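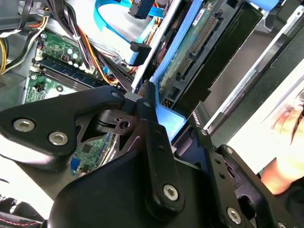
Skadon Drying Pot for Hearing Aids

Product code: 171
In stock

The Skadon is a small electric pot that dries hearing aids overnight. Moisture from skin and weather collects in the tubing and around the microphone, and over time it can make the sound weak or crackly. Put the aids in when you go to bed and they will be ready in the morning.

It suits behind-the-ear and in-the-ear aids, and takes a pair at a time. Disposable batteries should come out first, with the battery doors left open. Rechargeable aids can be dried too, but the pot does not charge them, so you will still need your own charger.

How to use it

Wipe each aid with a dry cloth and remove any loose wax from the dome or mould.
Place the aids in the tray and close the lid.
Press the button once. The light stays green while the pot is running and goes out at the end.

A full cycle takes seven hours. You can open the lid sooner if you need to – the pot stops by itself and will start again from the beginning.

What you get

Drying pot with lid
Removable tray
Mains lead with UK plug
Soft cloth
Printed instructions in large type

Size and weight

Width 108 mm
Weight 254 g without the lead

Care

Unplug the pot before cleaning. The tray can be washed in warm soapy water and must be fully dry before it goes back in. Do not put the pot itself under the tap.

Please note

Earmoulds that have just been washed should be taken off the aid and the tubing cleared with a puffer first. Do not use the pot for cochlear implant processors unless your clinic has agreed to it.

Spare trays and lids are sold separately under Guvedell Spares. For help with fitting or faults, ask for Haf Voyle or Lowri Pumphrey on the order desk.

Page last updated 4 December 2023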